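Unit 6: Looking after the hand-held grippers
Course handout, Manipulation Lab Practice
Prepared by Greer Guthrie, with corrections from Marisol Ñahui

Read this before your first bench session. It covers the two hand-held grippers at the Kena cell: pads, cables, marker plates and the log. The robot arm has its own handout (Unit 7) and you don't need it for this one.

Sign the cell log before you pick anything up. Write the cycle number from the counter on the Plomon logger, even if you plan to do only one check.

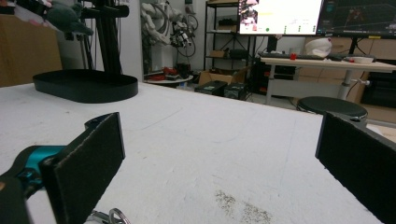

Karkia Building, 01/11/2023

1. Finger pads

The pads are black and soft-faced, one on each finger plate. Open the gripper fully, the way you would before a recording, and look at both faces. Press along the top edge with your thumb. If a corner lifts, replace the pad. Don't glue it back down. We did that once and the glue squeezed out onto the face, and the plate had to be cleaned with a scraper.

Pads are changed in pairs. The last pair came off at 1,902 cycles and the pair before that at 2,017, so expect to change them a little before 2,000. One earlier pair lasted only 538 cycles. The fingers had been closing out of line, and the inner edge wore through first. If you see wear on one edge only, stop and check the finger screws before you fit new pads.

Dark crumbs on the tabletop can be pad material or ordinary dirt. Wipe them up, then check the pads again.

2. Zeroing

Close the fingers slowly with nothing between them and hold for 30 seconds. The width reading should settle and stay there. If it drifts, note the drift in the log and call Marisol. Do not re-zero twice in a row.
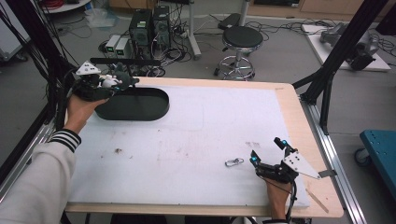

Cable strain is the most common fault we get on these tools, and most of it comes from how people hold them. Before a two-handed session, move each gripper through the full area you plan to use and watch the cable, not the fingers. With one gripper raised over the upper left of the foam board and the other down near the right edge, the cables take different paths, and each needs enough slack for its own. Check that the white triangular plate on each gripper is tight - it should not rock when you push a corner. Use the Fehr driver for the plate screws and stop when they are snug.

3. Putting away

Fingers open, cables coiled loosely, no weight on the plates. Wipe the board with a dry cloth. Old stains stay, so don't scrub them.

For next time: bring your log sheet with both pad checks filled in. The written test on Units 5 and 6 is in December.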